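How to Line Kitchen Drawers with Leftover Fabric

A yard of printed cotton and a jar of wallpaper paste will line most kitchen drawers. I used Wunderlich paste, but any water-based kind works.

Empty the drawer, wipe it down and let it dry. Measure the inside bottom at both ends – older drawers are seldom square. Iron the fabric and cut it an inch larger on every side. Small prints hide crumbs better than plain cloth.

Leaves and vines with little red flowers, on white:

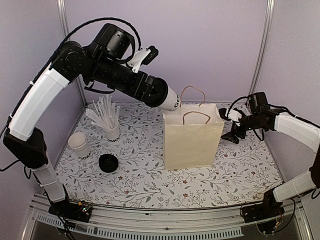
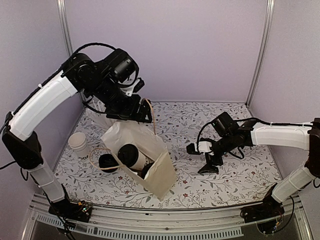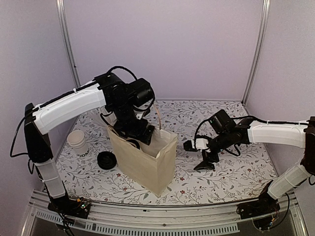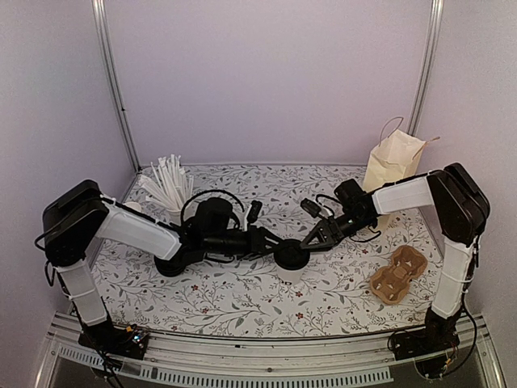 Brush a thin coat of paste over the drawer bottom and lay the fabric from the back forward. Smooth it with a dry cloth, working out from the middle. Press the extra inch into the corners with a butter knife and leave it for 5 hours.

Trim the edges with a sharp blade, then brush one more thin coat over the top. It goes on milky and dries clear. Leave the drawer open overnight. If you start on Saturday morning, you can put the silverware back on Sunday.

Loose corners can be glued down again with a dab of paste.

Aatos Suominen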